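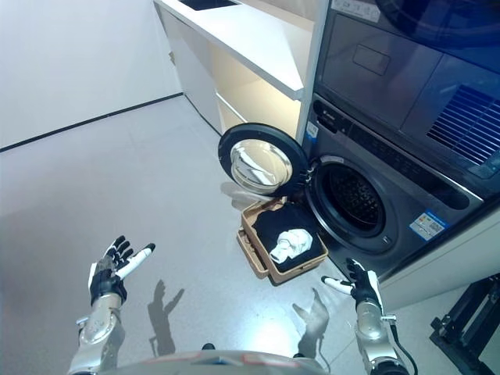 Household > Laundry > Automated Loading

Setting Up Software for a Laundry-Loading Robot

The following guidance is issued by the Trurnutdale Household Advice Service for homes and shared laundry rooms in which a two-handed robot loads a front-loading washer. It covers the settings in Plemis, the control package used in our own laundry room, and the Elline task planner that runs with it. Menu names in other packages will differ, but the order of work is the same.

Teach the door before the laundry

A glass washer door is difficult for a depth camera. The clear part of the door may return no reading at all, or a reading taken from whatever stands behind it. Map the door by its dark rim and let the software fit the glass as a solid bowl inside that ring. Record the door fully open, then half open, and save both under the same machine name. Two saved positions are sufficient for most washers.

If the planner still draws paths through the glass, enter the door by hand as a blocked zone. Add a margin of 30 millimeters on all sides. A larger margin may leave no usable path into the drum when the machine stands close to a wall.

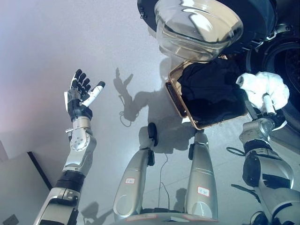
Dark garments present the opposite problem. In a full container they merge into a single shape, and the perception software may report one very large item. Set item detection to "top layer only" and have the robot take a new reading after every pick. The additional pause is short. Where light and dark clothing must share a container, place the light pieces on top; they are found first and serve as a simple check that detection is working.

Shadows from the robot's own arms can also be reported as items on a pale, shiny floor. Turn on self-masking, and confirm that the mask includes the hands and any loose cable as well as the forearms.

Give the idle hand a place to wait

When one hand is loading, the other should hold a fixed waiting pose, open and well away from the door. Save it as a named pose. Should the planner be left to choose, it may tuck the idle arm close to the container, where it blocks the next reach.

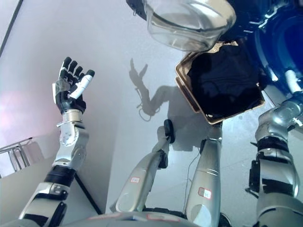
Left hand held open and upright, with dark laundry in the container ahead.

Sólveig Bergmann of our equipment section recommends testing the waiting pose with the container empty, at slow speed, with a person standing at the stop control. Repeat the test whenever the container is replaced. A new one with higher sides will call for a higher approach path, and the old path should be deleted so that it cannot be selected by mistake.

Set the release point inside the drum

A garment released at the lip will often hang over the rubber seal. Move the release point past the seal and require the hand to open fully before it withdraws. In Plemis, the open-hand delay is set in milliseconds; we use 875. Heavy items such as jeans may need longer. Do not shorten the delay to save time on a small load.
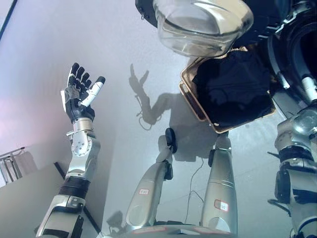

Keep the log short and readable

The Elline log records every failed grasp by default and soon becomes too long to be of use. Limit it to the last 100 entries and sort by cause. Repeated "no item found" entries call for a check of the lighting and the camera lens. Repeated "path blocked" entries usually mean that the washer, the container or the robot has been moved since the room was last mapped.

Before accepting a software update, export the door positions, named poses and release point to a separate file. Users of the Żak add-on should export its garment list as well, as it is stored apart from the main settings. Once the update is installed, run one load of towels under supervision before returning to regular use.

Questions about these settings may be directed in writing to Hazel Fitzsimmons, Laundry and Textiles.

Last reviewed Mar 31, 2019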